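Can It Fold a Towel Yet?

I own one fitted sheet that I have given up on. It lives in a ball at the back of the closet, and about twice a year I take it out, fight with it on the bed, and put it back as a slightly different ball. So when people ask me why I spend so much time writing about robots, I tell them about the sheet. I want the machine that does the sheet.

I've been waiting a while! Every spring there's a new video of something with two arms making coffee, and every spring I get excited, and then I notice the little "8x speed" in the corner. This year I decided to go and stand next to a few of these things and see for myself how slow they are.

My first stop was Vellanwood, a small outfit that rents half a floor above a tile showroom and works on laundry. Korkor Ayaaba runs the towel project there, and she handed me a stack of hand towels and told me to mess them up however I liked. I did my best. The robot picked one up by the middle, put it down, picked it up by a corner, thought about it, and folded it in half. Then in half again. I timed it on my phone at 3 minutes. It was a nice fold, too, better than mine.

"Now give it a bath towel," Korkor said, and I did, and it got the thing draped over its own elbow and stopped.

She wasn't bothered. They have done 3000 towels since May and she keeps a spreadsheet of every one that went wrong, with a column just for elbows. Cloth is miserable work for a machine, she told me, because it never has the same shape twice. Dishes are easier until one is greasy. Socks she didn't want to talk about.

If the house is that hard, I figured the shop floor had to be in better shape. Robots have been welding cars since before I was born. So I drove out to Plekdale, where a repair and recycling company called Stostmont wants an arm to take old office computers apart. Taking apart sounds simple, right? You can't even ruin it, I said to Ekow Appiah, who has been stripping desktops for 20 years and was kind enough not to laugh in my face. You can ruin it very easily, he said. A snapped latch means the drive carrier can't be resold, and a tug on the wrong cable can take a connector off the board with it.
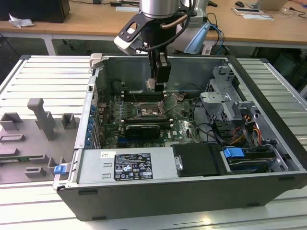
A desktop tower on its side with the gripper over the motherboard. The blue latch at lower right is on the hard drive carrier.

I pulled up a stool and stayed most of the afternoon. What surprised me was how much of the job is just getting in there. A person tips the case, bends a wire out of the way with a pinky, feels for the clip and pops it, all without really looking. The arm at Stostmont has two fingers and no pinky. Anything soft in its path is a problem, and a computer is full of soft things. Memory sticks went well, I'll give it that. It pulled them from three machines in a row while I was there and I may have clapped. Then it went for a power plug and spent so long lining itself up that Ekow went and got us both a soda.

Tiruwork Gidey, the engineer on the project, is cheerful about all this in a way I found catching. She doesn't want it to do the whole computer. She wants it to do the parts that hurt people's wrists, over and over, and leave the fiddly bits to Ekow. He'd be happy with that, he said, as long as it puts the screws back in the right tray (it currently has opinions about trays).

I asked both of them when I'd be able to buy one for my kitchen. Tiruwork said it depends what I mean by kitchen. Ekow said his kids are cheaper.

My last call was to Edem Kyei, who used to sell a countertop dish loader called the Mahama and doesn't anymore. It worked fine in his apartment, he told me. Then it went to other people's apartments, where there were wine glasses and wooden spoons and a cat. He got most of them back within the year. He still has one at home and it still loads his plates, and he rinses them for it first, and he knows how that sounds.

So, can they do chores yet? A few, slowly, if somebody sets the table for them. I'd take the towel robot tomorrow if it fit through my laundry room door, and I'd stand there and hand it the towels. Korkor says fitted sheets are on the list. I asked how far down the list and she scrolled for a bit.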